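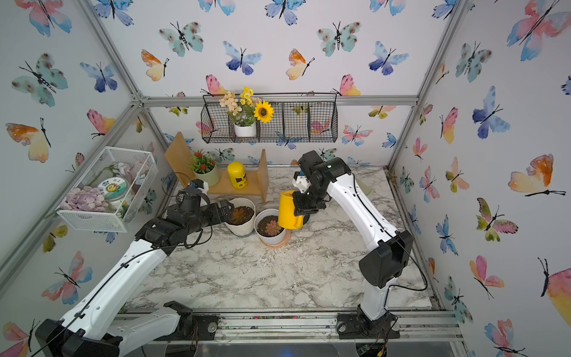

눈 위에 남은 발자국을 기록하는 일에 대하여

2023년 12월 9일

놀트사이드 북쪽 숲에 눈이 쌓이면 본 블로그의 겨울 기록도 다시 시작됩니다. 지난 June 게시물, 즉 6월에 올린 호숫가 물새 관찰기 이후로 글이 뜸하였던 점에 대해서는 양해를 구합니다. 여름과 가을의 메모는 따로 정리하고 있으며, 이번 글에서는 눈 위의 발자국과 흔적을 읽고 적어 두는 방법을 다루고자 합니다.

놀트사이드의 숲은 여름에 방문하신 분들께는 다소 조용한 곳으로 기억될 수 있습니다. 가문비나무가 빽빽하고 하층에는 월귤과 이끼가 깔려 있어, 동물이 지나가더라도 흔적이 거의 남지 않습니다. 첫눈이 내린 다음 날부터는 사정이 달라집니다. 밤사이 누가 길을 건넜는지, 어디에서 멈추었는지, 어느 나무 밑에서 먹이를 찾았는지가 눈 위에 그대로 적혀 있습니다. 본인은 이 구간을 여러 해 걸어 왔으나 여우를 직접 본 일은 손에 꼽습니다. 여우의 발자국은 나갈 때마다 거의 빠짐없이 만납니다.

기록 구간

현재 기록을 이어 가고 있는 구간은 세 곳입니다. 첫째는 브릴컴 주차장에서 출발하여 옛 벌목로를 따라 오르는 길이고, 둘째는 호수의 동쪽 기슭이며, 셋째는 습지 가장자리의 판자길입니다. 벌목로에는 번호가 적힌 표지목이 서 있어 위치를 적기에 편리합니다. 특히 79번 표지목 부근은 골짜기와 능선이 만나는 목이어서 동물의 왕래가 잦으며, 본인의 수첩에서도 가장 자주 등장하는 번호입니다.

호수 기슭은 얼음이 충분히 두꺼워지기 전까지 물가에서 떨어진 오솔길만 이용하고 있습니다. 개울이 흘러드는 자리는 한겨울에도 얼음이 얇고, 눈이 덮이면 그 차이가 겉으로 드러나지 않습니다. 수달의 흔적이 얼음 위로 이어져 있다 하더라도 따라 들어가지 마시기 바랍니다. 수달은 물에 빠져도 곤란할 것이 없는 동물입니다.

판자길은 눈이 많이 쌓이면 가장자리가 보이지 않으므로 지팡이로 짚어 가며 걷습니다. 작년 겨울 헤마 페르난데스 씨와 함께 나섰을 때에는 판자길 끝의 전망대까지 가는 데 오전을 모두 썼습니다. 페르난데스 씨는 들쥐가 눈 밑으로 낸 굴을 찾는 데 능하여, 본인이 그냥 지나친 구멍을 여러 차례 일러 주었습니다.

눈의 상태에 관하여

발자국을 읽기에 앞서 눈을 먼저 살펴야 합니다. 갓 내린 마른 가루눈은 보기에는 깨끗하지만 발자국의 세부를 잘 붙잡지 못합니다. 동물이 발을 빼는 순간 벽이 무너져 내려 발가락의 수조차 알아볼 수 없는 경우가 많습니다. 가장 좋은 조건은 단단하게 다져진 묵은눈 위에 새 눈이 얇게 덮인 아침입니다. 발바닥의 볼록살과 발톱 끝이 선명하게 찍히고, 걸음의 간격도 고르게 남습니다.

기온이 잠시 올라 눈이 녹았다가 다시 언 날에는 주의가 필요합니다. 발자국은 햇볕을 받으면 가장자리부터 녹아 넓어집니다. 평범한 개의 발자국이 하루이틀 만에 늑대의 것처럼 보이기도 하고, 눈토끼의 뒷발 자국이 스라소니의 것으로 오인되기도 합니다. 브릴컴 안내판 옆의 방명록에는 해마다 초봄 무렵 대형 포식자를 보았다는 글이 올라오는데, 날짜를 대조해 보면 해빙이 있었던 시기와 겹치는 일이 많습니다. 작성하신 분들의 성의를 가벼이 여기는 것은 아니며, 본인 역시 첫해에 같은 착오를 수첩에 적은 바 있습니다.

바람도 변수입니다. 능선에서는 바람이 무른 눈을 쓸어 가고 발에 눌려 단단해진 부분만 남겨, 발자국이 오목하지 않고 도드라진 모양으로 서 있는 때가 있습니다. 처음 보시는 분은 매우 낯설게 느끼실 것입니다. 이런 자국은 크기가 줄어든 상태이므로 치수를 재더라도 참고로만 적어 둡니다.

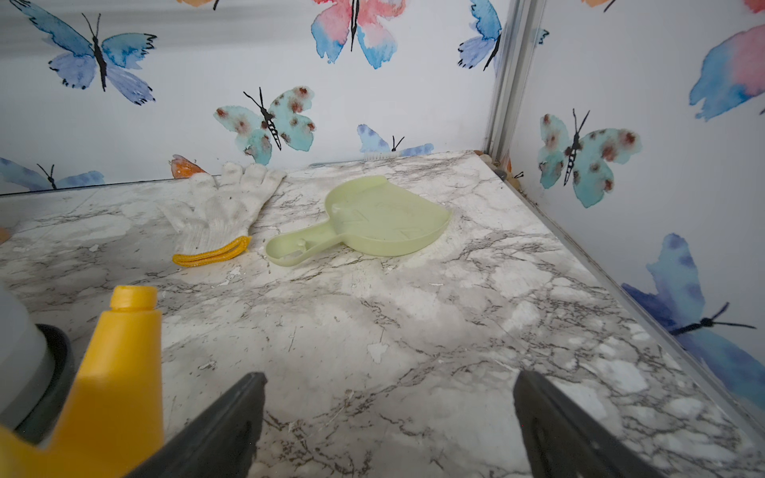
자주 만나는 흔적

눈토끼. 이 구간에서 가장 흔한 발자국입니다. 작은 앞발 자국이 앞뒤로 어긋나게 찍히고, 그보다 앞쪽에 커다란 뒷발 자국이 나란히 놓입니다. 토끼가 뛸 때 뒷발이 앞발을 넘어 앞쪽에 떨어지기 때문이며, 따라서 큰 자국이 있는 쪽이 진행 방향입니다. 처음 배우는 분들은 대개 방향을 거꾸로 읽습니다. 버드나무 덤불 근처에서는 비스듬히 깨끗하게 잘린 잔가지와 둥근 배설물이 함께 발견됩니다.

청설모. 토끼와 마찬가지로 뛰어서 이동하지만 앞발 자국이 서로 나란하다는 점에서 구별됩니다. 길은 거의 언제나 나무 밑동에서 시작하여 다른 나무 밑동에서 끝납니다. 가문비나무 아래에 솔방울 비늘이 수북이 쌓여 있고 심만 남은 솔방울이 흩어져 있다면 청설모의 식탁으로 보아도 무방합니다. 솔잣새가 다녀간 솔방울은 비늘이 떨어지지 않고 세로로 갈라져 있으므로 손에 들고 살펴보시면 차이를 아실 수 있습니다.

붉은여우. 뒷발이 앞발이 놓였던 자리를 거의 정확하게 밟기 때문에, 속보로 지나간 길은 한 줄로 꿴 구슬처럼 보입니다. 개의 발자국은 이보다 넓고 산만하며, 주인의 발자국을 중심으로 오가는 경향이 있습니다. 여우는 발가락 네 개가 찍히고 전체 윤곽이 길쭉한 타원을 이룹니다. 여우의 길은 쓰러진 나무나 그루터기 옆에서 잠시 휘어지는 경우가 많은데, 그 자리에 대개 영역 표시가 남아 있습니다. 냄새가 상당히 강하여 눈보다 코가 먼저 알아차리기도 합니다.

담비. 비스듬하게 어긋난 발자국이 쌍을 이루어 반복됩니다. 겨울에는 발바닥에 털이 나 있어 볼록살이 흐릿하게 찍히며, 몸집에 비하여 자국이 큽니다. 나무에서 뛰어내린 자리에는 몸통과 네 발이 한꺼번에 눌린 자국이 남습니다. 본인은 이 자국을 좋아하여, 바쁜 날에도 한참을 들여다보게 됩니다.

노루. 좁고 뾰족한 발굽 두 쪽이 찍힙니다. 눈이 깊어지면 다리를 높이 들지 않고 끌기 때문에 발자국 사이에 긴 홈이 이어집니다. 노루는 기운을 아끼기 위하여 이미 난 길을 거듭 이용하므로, 스키 자국이나 사람의 발자국을 따라 걷는 모습도 확인됩니다. 잠자리는 발로 눈을 긁어 낸 타원형의 우묵한 자리로 남습니다.

멧닭과 들꿩. 새의 흔적 가운데에서는 눈 속의 잠자리가 특히 눈길을 끕니다. 이 새들은 추운 밤이면 무른 눈 속으로 파고들어 밤을 보냅니다. 들어간 구멍과 나온 구멍이 따로 있고, 나온 쪽에는 날개 끝이 눈을 스친 자국이 부채꼴로 펼쳐집니다. 새가 아직 안에 있을 수도 있으므로, 구멍이 하나만 보이는 때에는 다가가지 않고 돌아서 지나갑니다.

기록 방법

수첩에는 날짜, 출발 시각, 기온, 하늘의 상태, 마지막으로 눈이 그친 때를 먼저 적습니다. 눈이 그친 때를 알면 발자국의 나이를 짐작할 수 있습니다. 새벽에 눈이 그쳤고 자국 안에 새 눈이 없다면 그 동물은 새벽 이후에 지나간 것입니다. 단순한 이치이지만 적어 두지 않으면 저녁에 책상 앞에서 반드시 후회하게 됩니다.

발자국 하나의 길이와 너비를 재고, 이어서 걸음의 간격을 잽니다. 자는 나무로 된 접자를 쓰고 있습니다. 금속 줄자는 장갑을 낀 손으로 다루기가 어렵고 추운 날에는 뻣뻣해집니다. 필기구는 연필을 권합니다. 볼펜은 추위에 잉크가 굳어 나오지 않는 일이 잦습니다.

가능하다면 같은 개체의 자국을 여러 걸음에 걸쳐 따라가 보시기 바랍니다. 자국 하나로는 알 수 없는 것이 걸음걸이에서 드러납니다. 이때에는 동물이 간 방향이 아니라 온 방향으로 거슬러 따라가는 것을 원칙으로 삼고 있습니다. 겨울 동물에게 도망은 큰 부담이며, 앞쪽으로 따라붙으면 쉬고 있는 개체를 일으켜 세우게 될 우려가 있습니다. 이 원칙은 처음 겨울 숲을 안내해 주신 레르차이 깨우사이 선생께 배운 것입니다. 선생께서는 따라갈 때에도 발자국을 밟지 말고 그 옆으로 걸으라고 여러 번 당부하셨습니다. 뒤에 오는 사람도 같은 것을 볼 수 있어야 한다는 말씀이었습니다.

집에 돌아온 뒤에는 수첩의 내용을 구간별 장부에 옮깁니다. 판별이 확실하지 않은 자국은 물음표를 붙여 그대로 둡니다. 나중에 짐작으로 이름을 채워 넣지 않는 것이 중요합니다. 본인의 장부에는 물음표가 적지 않으며, 몇 해가 지나서야 답을 얻은 것도 있습니다.
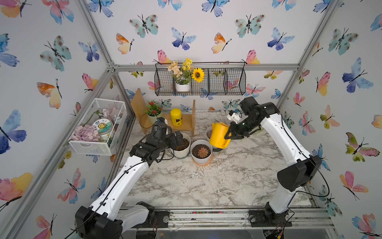 복장과 안전

12월의 놀트사이드는 해가 짧아 오후가 되면 금세 어두워집니다. 머리등은 낮에 나서더라도 반드시 지참하고, 예비 건전지는 안주머니에 넣어 체온으로 데워 둡니다. 양말은 두 겹으로 신되 신발이 꽉 끼지 않아야 합니다. 발이 조이면 피가 돌지 않아 도리어 시립니다. 눈 위에 쪼그려 앉아 치수를 재는 시간이 생각보다 길기 때문에, 걷기만 할 때보다 옷을 넉넉히 준비하시는 편이 좋습니다. 접는 방석 한 장이 큰 도움이 됩니다.

벌목로 위쪽은 휴대전화 신호가 고르지 않습니다. 혼자 나설 때에는 돌아올 시각과 경로를 가족이나 이웃에게 알려 두고, 예정이 바뀌더라도 경로는 바꾸지 않습니다. 본인의 경우 아래 농가에 사는 아라빈드 쿠리안 씨에게 쪽지를 남기고 올라가며, 내려오는 길에 문을 두드려 귀가를 알립니다. 그때마다 커피를 내어 주시므로 귀가가 늦어지는 폐단이 있기는 합니다.

개를 동반하시는 분께서는 목줄을 반드시 착용하여 주시기 바랍니다. 눈이 깊은 시기에 쫓긴 노루는 기력을 회복하기가 매우 어렵습니다. 먹이를 놓아 두는 행위 또한 삼가 주십시오. 빵이나 곡물은 노루의 겨울 소화에 맞지 않아 해가 될 수 있습니다.

최근의 기록에서

이번 주에는 벌목로와 호수 기슭을 각각 걸었습니다. 벌목로에서는 여우의 길이 표지목을 따라 한참 이어지다가 79번에서 골짜기 쪽으로 꺾였고, 그 옆으로 담비의 자국이 비스듬히 가로질러 있었습니다. 두 자국이 겹친 자리에서 담비의 것이 위에 놓여 있었으므로 담비가 나중에 지나간 것으로 적었습니다. 노루의 잠자리도 가문비나무 밑에서 확인하였습니다. 바닥에 얼음막이 얇게 앉아 있어 오래 머물렀던 자리로 판단됩니다.

호수 기슭에서는 올겨울 들어 처음으로 수달의 미끄럼 자국을 보았습니다. 기슭의 경사면에서 물가까지 길게 홈이 나 있었고, 홈 사이사이에 발자국이 짧게 끼어 있었습니다. 얼음이 아직 얇은 까닭에 멀리서 쌍안경으로만 살폈으며 치수는 재지 못하였습니다. 장부에도 그 칸은 비워 두었습니다.

판자길은 아직 가 보지 못하였습니다. 다음 눈이 그친 뒤에 페르난데스 씨와 일정을 맞추어 다녀올 예정이며, 들쥐 굴에 관한 내용은 그때 별도의 글로 올리겠습니다. 쿨몬트 방면의 발자국에 대하여 메일로 문의하신 분께는 보내 주신 치수만으로는 판별이 어려우니 걸음의 간격을 함께 알려 주시기를 부탁드립니다.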